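Florex Matte Wall and Trim Coating
Off-White, Interior Use

Product overview

Florex Matte is a water-based interior coating supplied by Auer for schools, clinics, offices and other buildings in regular use. It is intended for previously painted walls, primed wood trim and primed plaster. The finish is flat and low in glare, and small surface marks are less noticeable than they would be under a satin or gloss paint.

The coating is made at the Eltstead plant and is sold to contractors and building departments. Single containers may be ordered for touch-up work.

Container and ordering

Florex Matte is supplied in 4-gallon pails. Orders of 200 pails or more are shipped directly from Eltstead; smaller orders are filled through the Hevorier warehouse. Customers repainting a large area are asked to order all pails at one time so that they can be drawn from a single batch.

Preparation

Surfaces must be clean, dry and sound. Remove loose paint, fill cracks and sand the repaired areas level. Bare wood and new plaster must be primed before coating. Stir the contents by hand until even — do not shake, as this may leave bubbles in the finish.

Application

Apply two coats by brush, roller or spray. Allow four hours between coats, and longer in cool or damp rooms. Keep a wet edge on wide walls. Do not apply when the room is below 50 degrees Fahrenheit.

Color and finish

Off-White is the standard color. Printed and on-screen colors vary, and a painted test patch should be viewed in the room itself, by daylight and under the usual lighting, before an order is placed. 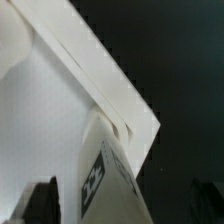 Off-white surfaces with a matte look.
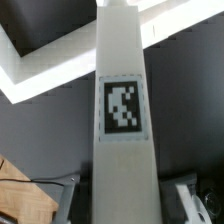

Storage and disposal

Store sealed pails upright and protect them from frost. Once opened, a pail should be used within two months. Do not pour leftover coating into drains.

Inquiries

Questions on orders and test patches may be directed to Hawi Hadgu, Product Support, Auer.

Page revised 10 August 2019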